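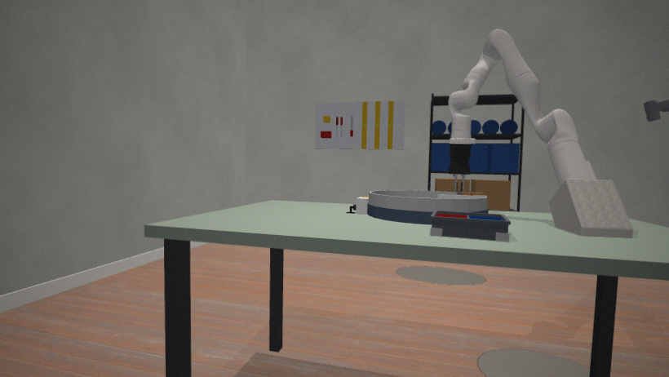
4. Rules for the work cell before you run anything

Righto, you've got the arm bolted down and the Keltia controller talking to it. I know you want to press go. Read this bit first, because I skipped it once and spent an arvo regretting it.

4.1 Do these in order, every session

1. Run the job in the simulator before the real arm gets it. Yes, even if you only nudged one waypoint. I do this every time now and it still catches me out.
2. Check the table model against your real bench. Tray, divided container, small parts, the lot. If you've shifted the tray a bit, shift it in the model too.
3. Set the approach height. I start with the fingers 82 mm clear of the tallest rim on the table and only come down once the path looks boring.
4. Include whatever's behind the table. Shelving counts as an obstacle! Draw one plain keep-out block over the whole unit and leave it there (modelling each shelf is a fiddly job and I've never needed it).
5. Do the first real run at the slowest speed setting, with your hand near the stop button.

Note: Flaron's planner saves keep-out zones per project, so a new project starts with none. Copy them across from the old one.

CAUTION: Never reach over the tray while the gripper is holding position above it. A paused arm is still a powered arm. Hit stop, wait for the light, then go in.

4.2 Keeping records

I jot down every collision warning, including the silly ones. Our log rolls over at 3,000 entries, so export it before then or you'll lose the early stuff. Give each export the job name and the date, like "tray pick, 8 June 2023", and you'll thank yourself later.

If you see error 141, the model and the controller disagree on where the base is. Don't clear it and carry on. Go back to step 2, measure the base again, and reload the cell file.

4.3 Changing the gripper

Fitting different fingers? Update the tool length first, then repeat 4.1 from the top.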